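Aprender a esperar la masa

Llevo desde abril haciendo pan en casa y todavía no sé explicar bien por qué empecé. Creo que fue por la panadería Betancur, la de la esquina de mi calle, que cerró sin avisar y nos dejó a todos con la bolsa de tela en la mano (literalmente, yo iba con la mía). El primer fin de semana compré harina, busqué el frasco más grande que tenía y mezclé harina y agua con una fe que hoy me da ternura.

La masa madre tardó lo suyo. En los libros dicen que en una semana ya burbujea, y la mía se pasó los primeros días oliendo a yogur olvidado, luego a manzana verde y luego a nada, que es lo que más me desanimó. Estuve a punto de tirarla un viernes por la noche. Le cambié la harina blanca por una integral de centeno, la puse encima del frigorífico, que es el sitio más templadito de mi cocina, y a la mañana siguiente había subido hasta la tapa. ¡Qué alegría más tonta y más grande!

Desde entonces la alimento antes de desayunar, y le he ido cogiendo el gusto a esa media hora en la que la casa está callada y yo solo peso y remuevo.

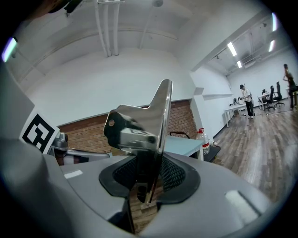
Svenja Wyss me escribió después de la entrada anterior que ella dejó de mirar el reloj hace tiempo y que ahora solo mira el volumen: marca el frasco con una goma elástica y, cuando la masa dobla la altura, amasa, sean las once de la mañana o las once de la noche. Me pareció un consejo estupendo y se lo he copiado tal cual, aunque confieso que lo de las once de la noche lo llevo regular.

También he cambiado la manera de amasar. Al principio le daba golpes como si me debiera dinero, y ahora hago pliegues suaves, con las manos mojadas, y la dejo descansar 20 minutos entre uno y otro. Con la harina de fuerza me va bien con cuatro tandas; con la de espelta, que se rompe enseguida, me quedo en dos y no insisto. La corteza sigue siendo mi asignatura pendiente. Mi horno es viejo y pierde calor por la puerta, así que meto una cazuela de hierro con tapa y cruzo los dedos. El último pan salió con una greña preciosa y la base un poquito quemada, pero con aceite y tomate desapareció antes de la cena.
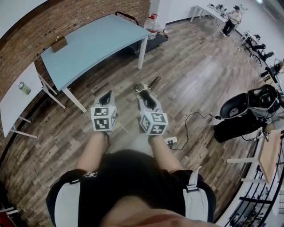
Brazos al frente, sobre el suelo de madera.

La semana que viene quiero probar con nueces y pasas. Si alguien sabe cómo evitar que las pasas de fuera se quemen, que me lo cuente en los comentarios, por favor, que las tengo ya compradas.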